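Cleaning a Top-Load Washer and Clearing Slow Fill

Laundry and Utility > Maintenance > Washers
Written by Viorica Ardeleanu. Procedure checked by Reiko Ebihara.

This procedure covers routine cleaning of a top-load washer with a fixed tub and removable lint filter, plus the inlet screens at the back of the cabinet. It applies to washers with separate hot and cold hoses. Single-hose machines follow the same steps, with one screen to clean instead of two. Front-load machines have a door gasket and a drain pump trap and are covered on a separate page.

When to do it

Run the tub cleaning portion every two months in a household that washes four or five loads a week. Clean the lint filter weekly. The inlet screens need attention once a year, or sooner if the water supply has been shut off and restored, as scale and grit come loose in the pipes when pressure returns.

Signs that the work is overdue:

Gray or brown flakes on clothes after the rinse
A sour smell when the lid has been closed overnight
Fill time noticeably longer on one temperature than the other
Powder residue left in the detergent compartment

What you need

Citric acid powder or a packaged washer cleaner
Slip-joint pliers
A soft toothbrush
A shallow pan and two old towels
A flashlight
Two new hose washers, 3/4 inch

Do not use citric acid or vinegar in the same cycle as chlorine bleach. The combination releases chlorine gas. If you prefer bleach, use it alone and run a full rinse before any other product goes in the tub.

Part 1: Tub

1. Empty the tub and check for coins, hairpins and small socks pressed against the wall.

2. Select the hottest water setting and the highest water level. If the machine has a tub clean cycle, use it.

3. Let the tub fill, then add 10 tablespoons of citric acid. With a packaged cleaner, follow the dose on the package. The Flendudus tablets we use are dosed at one per cycle.

4. Agitate for five minutes, then pause the machine. Leave the solution to stand for one hour. Some models drain on their own after a long pause. If yours does, check the manual for the maximum pause time and repeat the soak in shorter stages.

5. Resume and let the cycle finish, including the spin.

6. Run a rinse and spin with no product. Wipe the underside of the lid and the top of the tub ring, where residue collects above the water line.

Part 2: Lint filter

The filter may be a mesh bag, a flat plastic cassette or a center post insert. Most cassettes release by pressing a tab at the top and tilting the unit inward. Work gently, as the tabs become brittle with age.

1. Remove the filter with the tub empty and the machine off.

2. Open it and lift out the lint by hand. Lint rinsed down a utility sink will eventually block the trap.

3. Rinse the mesh under warm water from the outside in. Use the toothbrush on the corners.

4. Hold the mesh up to a light. If you find a tear, replace the filter. A torn mesh passes lint straight back into the load.

5. Seat the lower edge first, then press the top until it clicks.

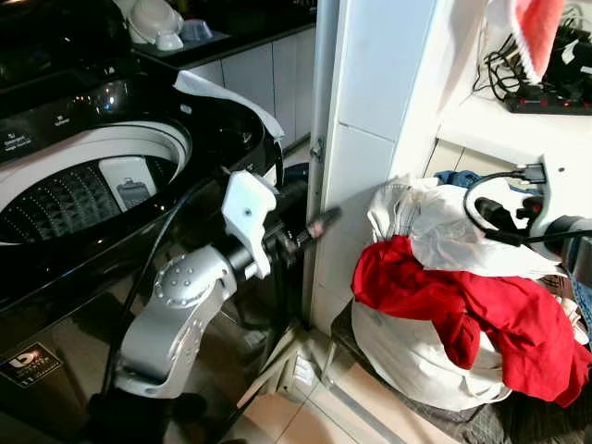
Top-load washer with the lid raised and the lint filter in place on the drum wall.

Part 3: Inlet screens

1. Unplug the washer. Close both supply valves by hand. If a valve will not close fully, stop and repair it before going further.

2. Pull the machine forward far enough to reach the hose connections. Place the pan and a towel under them.

3. Mark the hot hose with tape. Loosen each coupling counterclockwise with the pliers and drain the hose into the pan.

4. Look into the inlet ports with the flashlight. The screens are small plastic or metal cones. Grip the center rib and pull straight out. Do not twist.

5. Soak the screens in white vinegar for 18 minutes, brush them and rinse. A screen that has lost its shape should be replaced. On our Kuroda the replacement is sold as a pair, part 719.

6. Push the screens back in. Fit new washers in the couplings, start the threads by hand and tighten a quarter turn past hand tight with the pliers.

7. Open the valves slowly. Dry the couplings with the second towel and watch them for 10 minutes. A bead of water at the coupling usually means a washer is not sitting flat.

8. Push the machine back without kinking the hoses, check that it is level, and plug it in.

If fill is still slow

Disconnect the hose at the washer end and run it into a bucket. Strong flow at the hose points to the inlet valve inside the cabinet. Weak flow points to the supply valve or the hose. Rubber hoses can swell shut on the inside while looking normal from the outside. We replaced ours with braided Ramex hoses in November and the cold fill returned to normal.

Notes

Reiko recommends half the usual powder in soft water areas. Excess detergent is the main source of the gray film under the tub ring.

Leave the lid up between loads if there are no small children or pets in the home.

Revision: step 5 of Part 3 previously listed a longer soak, which dulled the finish on metal screens.

Related pages: Leveling a washer on an uneven floor. Replacing a drain hose. Descaling the Beluvau utility faucet.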